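Keeping Drinks Away from Shared Desks

Updated 22 May 2018

Spilled drinks are a common cause of damaged keyboards and paperwork at Gulo offices. The following steps apply to all shared desks on both floors of the Hauksdóttir building.

Before you begin work, clear the desktop and place any drink at the far end, well away from power strips and open files. Use only containers with a cap or a lid that closes fully. Cups without lids must stay in the kitchen.

Keep the cap on between sips. Leave at least 30 inches between the container and any equipment. When you leave the desk for a meeting, take the drink with you or return it to the kitchen.

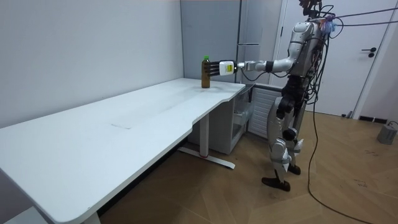
Mikkel Hafþórsson has asked whether tea brought from home in a thermos falls under the same rule, and whether it may stay out during long calls. It does, and it may, provided that the lid is closed.

If a spill occurs, switch off the power at the wall first. Unplug the keyboard, turn it upside down on a dry cloth, and blot the desktop from the outer edge of the spill inward. Do not use a hair dryer. Leave the keyboard unplugged for 2 days, then bring it to Room 132 for testing.

Report the spill to Ásdís Bjarnason before the end of the working day. Replacement cloths are kept in the supply cabinet beside the kitchen door.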